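From: Conall Hanrahan
To: Ludumcombe Toy and Game Swap list
Date: 12/13/23
Subject: Re: [swap] Postage to Lagos and the parcel rules

Marlene Hagedorn wrote:

> Hello all,
> I have been matched with a member in Lagos for the winter swap and
> I have never posted anything outside Europe before. The counter at
> our post office quoted me more than the thing is worth. Is there a
> cheaper way, and do I have to fill in the long customs form or will
> the short one do? Also, can we still swap soft toys? Someone told me
> it was board games only this year.
> Marlene

Marlene,

Soft toys are fine. The "games only" rule was for the September round, when we tied it in with the games weekend at Ludumcombe. The winter round has always been open. Anything a member would be pleased to open, new or as good as new, and please leave the shop tags on if it still has them.

On the form: use the long one. The short one is accepted for low values by some offices, but I had two parcels come back to me last year with the short one on, both outside Europe, and neither had a reason written on it. Write what the thing is in plain words. "Plush toy, new" or "board game, used" will do. Don't write "gift" and leave it at that. Put the value in your own currency and in figures. Your partner's phone number should go on the outside of the parcel as well as on the form, as the local office will often ring and not deliver. If you haven't got a number, ask Pascal, who did the matching.

On price, the counter rate is nearly always for tracked and signed. Ask for tracked without the signature. For a parcel under a kilo I paid 13 euros less that way to the same country in the spring. It was slower, 40 days door to door, so tell your partner not to worry before the end of January. 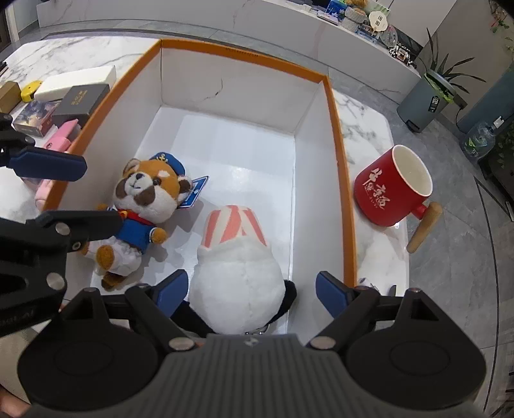 Packing is where most people spend too much. The weight of the box counts, and so does its size once you go over the small parcel limit. Shoe box size is about right. If there is room left over, fill it with crumpled newspaper and not with those foam bits, which get everywhere and which Rodica has asked us more than once to stop using. Tape all the seams, not just the top one. Put a slip of paper inside with both addresses in case the label comes off.

For board games, take the parts out of their little bags and put them into one bigger one with the air pushed out. I sent a copy of Prorketti to Skoslow with the original bags and the lid lifted far enough to split two corners. Benedikt was good about it, but he had wanted it for the box art. An elastic band round a game box will mark it, so use a strip of paper and tape that to itself.

While I am writing, a few things for everyone:

The winter round has 79 names in it, up from 63 last time. Pascal has sent out all the matches. If you have not had yours, look in your spam folder first and then write to him off list.

If your parcel has gone, put the tracking number in the shared sheet. At the moment the column is mostly blank and I can't tell who has posted and who has forgotten.

Rodica Ghiță is taking over the sheet from me after this round. She already has the password. Please send corrections to her from January on.

I still have a spare copy of the rules in German if anyone wants it - Benedikt Schwerdtfeger did the translation and it is better laid out than the English one.

Marlene, if the office still gives you trouble over the form, tell me which form number they want and I will look it up. They changed the numbers in the autumn and not every counter has the new ones.

Conall

--
You are getting this because you are subscribed to the swap list.
To leave, send a blank message with "unsubscribe" as the subject.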